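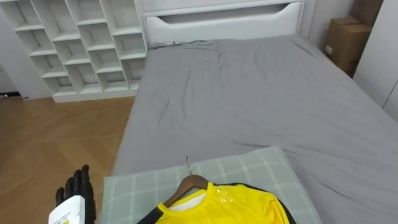 A reviewer of the first release wanted to know why anyone would need 362 recordings of clothes and hangers when a person learns the job in one go and resents it ever after. It's a fair point, and we have put it at the top of the README so that it stops arriving by email.

Tustuletti, release 2

Tustuletti is a set of head-camera recordings of a robot handling garments on hangers, in bedrooms. The clothes lie on beds and pillows, which is where clothes live when people are left to themselves. We made it to test Griter, our method for choosing a grasp on a hanger when most of the hanger is inside a shirt.

What Griter does

It looks for the hook first, guesses the line of the shoulders from the cloth, and only then plans a grasp. The baseline, Poulain, looks for the whole hanger and is regularly disappointed.

Results

On the 202 test recordings Griter picked a usable grasp more often than Poulain in every room. The gap is widest on short-sleeved shirts and nearly vanishes on coats, where both methods do badly and we have stopped taking it personally.

Contents

train/ and test/ hold the recordings, split by room, so no bedroom turns up in both
grasps/ holds the hand-marked hook and shoulder points
kinwood/ holds the loader, named after the code base it was pulled out of in April

Known problems

Patterned bedding produces false hooks. Checks are the worst.
Fingers sometimes cover the collar. We kept these recordings in.
Release 1 had left and right swapped in 3 files. Anyone who trained on it may have noticed.
Trousers are missing. They are planned for release 3, as they were for release 2.

Licence

Free for research use. Please cite the release number, and rerun the Poulain baseline yourself before telling us it was unfair.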